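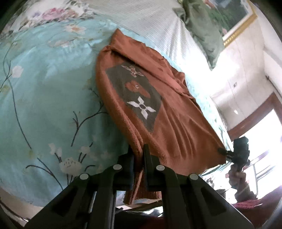 **Figure 2.** Folding a knit garment on a bed with two hand-held grippers, one pinching the lower hem and the other at a far corner.

### 3.2 Gathering the folding examples

I'll admit I thought knitwear would be the easy part! We went into 16 homes and asked people to fold on their own beds, grippers in hand, and the thick fuzzy pieces ate up most of our Tuesday sessions (Savita Bansal has the notes). We kept almost 2000 folds, 300 of them knits. Naveen Negi and I threw out any run where a hem left the view for too long, and Feven Belay rechecked the start and end marks on what was left.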